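Nisto Matchday Commentary Kit

Home / Club Equipment / Matchday Audio

In stock. Page updated 2020-07-27

If your soccer club plays in front of a small stand and you've been reading out the lineups through a borrowed megaphone, you're going to love this kit! The Nisto gives one announcer and one commentator everything they need to cover a match, from the teams walking out to the final whistle, and it packs down into a single carry case that fits behind a car seat.

We put it together with lower-league grounds in mind. Those are the places where the announcer sits two rows from the away fans, the wind comes straight across the field, and somebody has to get the substitutions right while the drum is going. Radek Charvát, who has called home games at Bartoš Park for years, tried four early versions of the mixer before he was happy with the mute buttons. They're big, they're at the front, and you can hit them with gloves on (he does a lot of December fixtures).

What's in the kit

Two-channel Nisto mixer with separate volume for the stand and the stream
Two closed-back headsets with foam windshields
Spare windshields, one pair
Output cable for an existing PA system
USB cable for streaming from a laptop
Carry case with shoulder strap
Printed quick-start card

Which size do I need?

The standard kit is sold with the Castlow speaker pair, which suits a single stand and a crowd of up to 1,000. For grounds holding up to 3,000, choose the Castlow Long, with four speakers and 200 feet of cable on a reel. If your ground already has its own PA, buy the kit without speakers and plug straight in.

Our biggest install so far is at Wernora, where the cup tie last season drew 3,848. They run the Long set along the main stand and kept their old horns behind the far goal. You could hear every name in the lineup from the ticket gate, and the goal music too!

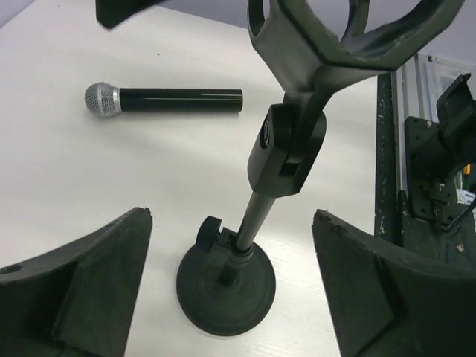

Battery life is good for a full match with extra time and penalties, plus the warm-up. Charge it the night before all the same, and switch the stream channel off at halftime if you aren't using it. The mixer remembers your levels, so the second half starts where the first one ended.

Matúš Baláž looks after setup questions and has done the job in the rain more often than he'd like, so ask him anything about cable runs, covers, or where to sit in a stand with no roof.

Warranty: two years on the mixer and speakers, one year on headsets and cables.

Replacement windshields and headset pads are sold separately under Spares.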